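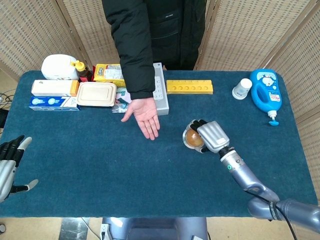

A round vessel is held over a table covered with a dark teal cloth.

Kiltine Opens Applications for Hesside Community Kitchen Grants

HESSIDE, October 2018 – Kiltine, the regional food and household foundation, today opened applications for its Community Kitchen Grants. The program will support shared kitchens in Hesside and the neighboring towns of Leka and Distis. Grants will be awarded to 20 nonprofit groups that prepare or serve meals for local residents.

Funds may be used for stoves, refrigeration, plumbing repairs, ventilation and food safety training. Applicants may also request support for accessible counters and entrances. Rent, debt repayment and the purchase of vehicles are not eligible.

The new program follows a survey of shared kitchens carried out by Kiltine earlier this year. Responses were received from 46 kitchens, which together reported 796 registered users. Aging equipment was the concern raised most often, followed by limited cold storage and the cost of inspections.

"Many of these kitchens were built for church suppers and school events and are now in use nearly every day," said Yolanda Fitzsimmons, executive director of Kiltine. "Their operators asked us for help with basic repairs, and the terms of the program reflect what they told us."

Each grant will cover a period of 12 months. Groups that have received funding from Kiltine in the past may apply, provided that all reports on earlier grants have been filed. Two or more groups sharing the same building are asked to submit a joint application.

Applications will be reviewed by program staff and outside readers with experience in public health and food service. Readers will consider the condition of the kitchen, the number of meals served and the applicant's plan for upkeep after the grant ends. Site visits will be arranged with finalists before awards are made.

Vesna Bošković, director of community programs, will lead the review. "We encourage small groups to apply, including those that have never written a grant proposal," Bošković said. "Our staff can answer questions about eligibility and budgets at any point before the deadline."

Information sessions will be held at the public libraries in Hesside, Leka and Distis. Each session will last 90 minutes and will include time for individual questions. Registration is not required. Application forms and budget worksheets are available from the Kiltine office and at all three libraries.

About Kiltine
Kiltine is a private foundation based in Hesside. It funds work in nutrition, home safety and adult education, and has operated its community programs for 10 years.

Media contact: Office of Communications, Kiltine, Hesside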